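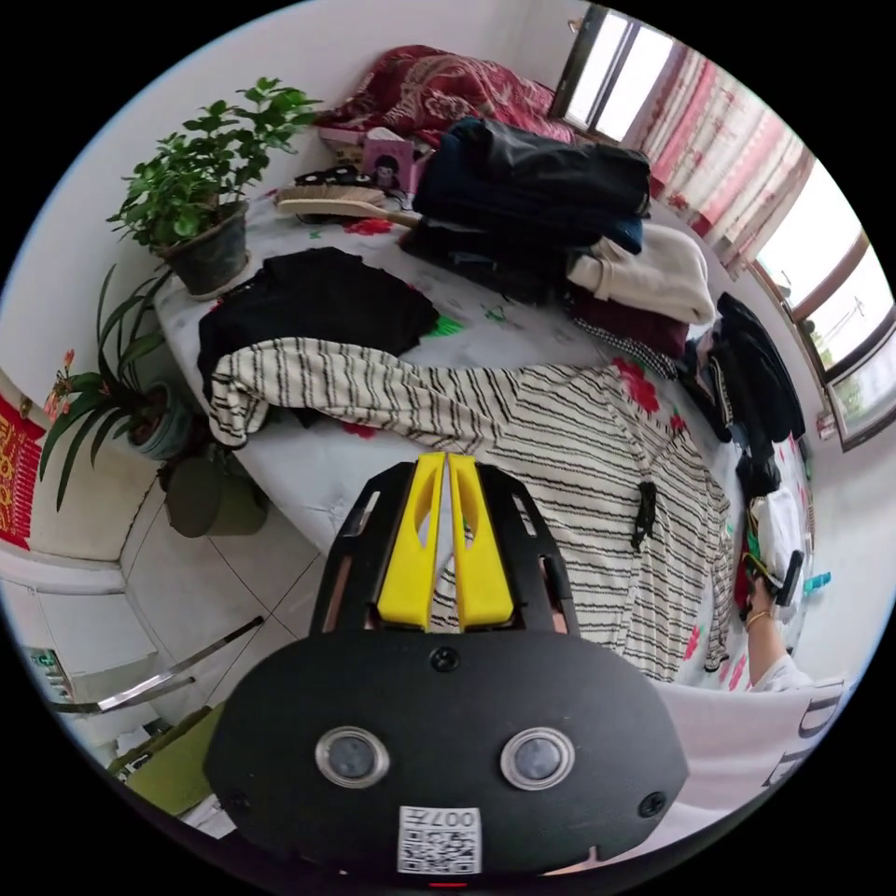 How many households has the Arnby linen and clothing exchange reached so far?
The exchange has served 191 households since it opened in May, against the 180 we proposed in our application.

3 min read

Progress report to the Hemen Fund, 13 January 2024
Prepared by Vittoria D'Amico

Most of the grant so far has gone to rent on the Bondino Street unit and to laundry costs. Rent is fixed until the end of the lease. Laundry is running over budget. Donated bedding takes up more machine time than we planned for, and the second dryer was out of service for several weeks in the fall. Haris Softić has moved part of the bedding work to Mendonça Cleaners at a bulk rate, and we expect the monthly bill to come down.

Demand is strongest for children's coats and double bedding. We had to turn down requests for cribs and mattresses, which the lease does not let us store. 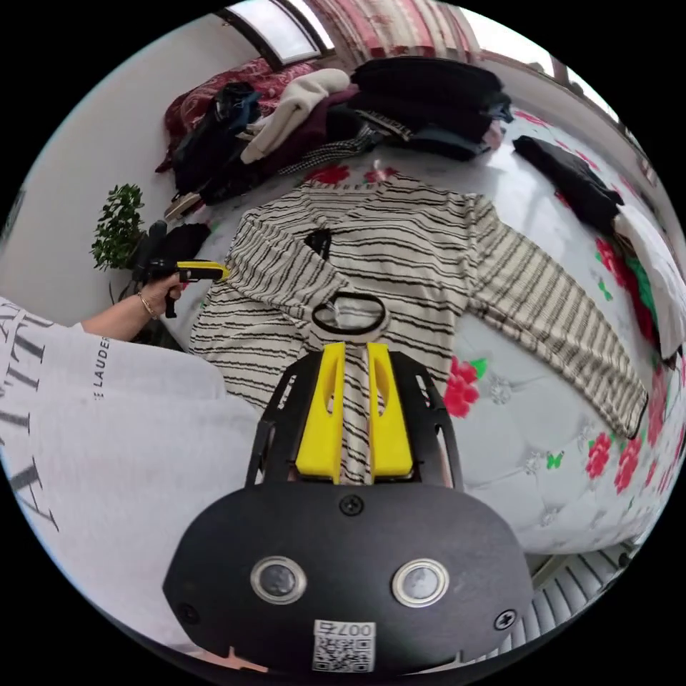

Photo: Arnby Exchange

Knitwear came in faster than it went out until October. It is now moving well and the back shelves are mostly clear.

Home delivery started late. The van insurance took longer than expected, and Alby Mudgway could not begin the route until the paperwork was done. He has made 103 deliveries to date. Two drivers is still the target; we have one.

For the next period we ask to move the unspent training money into laundry. The amount is in the attached budget sheet, line 2. Nazareno Cocco can answer questions on the accounts.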